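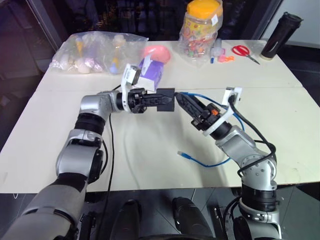

A small black block on a white tabletop, with a gripper on it.

Elba Cáceres was on the Prellalbridge club podcast last night. It's a long one, so I've written up the parts people keep asking me about. Thread.

She is not retiring. She was asked twice and said no both times. The knee operation was in June and she is walking without the brace now. No date for batting yet.

Most of the time at home has gone on the garden. She has put in beans and two rows of potatoes, and says the slugs have had most of the beans.

She is also learning the accordion. Her husband has asked her to practise in the garage — she says the sound is better in there anyway.

On the career total: 2,846 runs for the club, which leaves her 42 short of Subramaniam's record. She said she knew the number before she got hurt and would like people to stop texting it to her.

She still watches every home game, from the far side by the sightscreen. Can't sit in the pavilion because she ends up talking through other people's innings.

On Follari, who has taken her place at number three: "She leaves the ball better than I ever did." She has been giving her throwdowns from a chair.

She was asked about the 41 against Grellton last season, the one with the dropped catch on 16. Says she did hear the fielders laughing and it did help.

There was a bit on food. She does the Sunday roast now, her husband does everything else, and neither of them will touch the slow cooker they got as a wedding present.

The captaincy question got a short answer. She'll talk to the club when she is fit, and until then it is Follari's team.

Correction to the post on the garden — it's three rows of potatoes. I listened back.

Next home game is Grellton again, 1 pm start. Parking is on the school side while the main gate is being fixed.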